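September 20, 2022

**Larkasura opens play kitchen corner in Trevville**

The toy library Larkasura has opened a new corner for pretend cooking in its rooms in Trevville. Families who have a membership can use it during all opening hours, and visitors without membership can try it 2 times for free.

The main piece is a play kitchen in white and light wood. It has a cooktop, a dark gray range hood and a white microwave on a shelf, with a display that reads 01:30. The wall behind is made to look like a real kitchen, with white tiles and gray lines between them. A slotted spatula and a spoon, both of wood, hang from hooks under the hood.
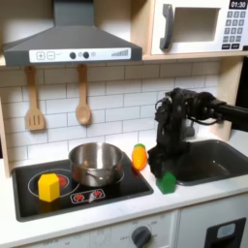
Larkasura started to collect money for the corner in February. The goal was 2000 euros, and the last 100 came from the Vaněk bakery, on the same street. The kitchen was put together by parents from Trevville and from the neighboring village Hultness, who needed four evenings for the work.

The corner is meant for children from the age of four, but younger ones are welcome together with an adult. The library asks families to put the pots and the toy food back before they leave. Donations of play dishes in good condition can be left at the front desk.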